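Rotmont transit lowers carry-on limit on airport coaches

9 April 2024 – Kurek Lines will limit cabin bags on its Rotmont airport coaches to 70 liters per passenger starting in October. Larger pieces go in the hold at no charge. The rule covers all departures on the Moner and Troser routes.
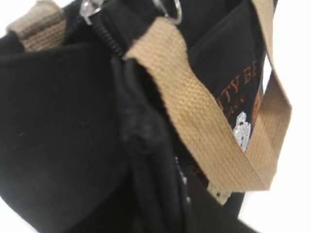

What happens to bags over the limit at boarding?
The driver tags them and loads them in the hold before departure.

Kurek logged 1364 late departures last year on the 2 routes. Operations manager Yupin Suwannarat said blocked aisles were the main cause. Musical instruments and medical equipment are exempt – passengers must note them when booking.

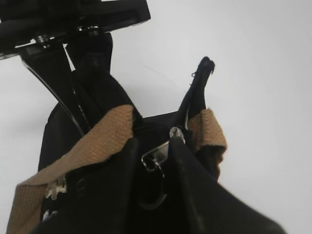 A black fabric bag with a strap.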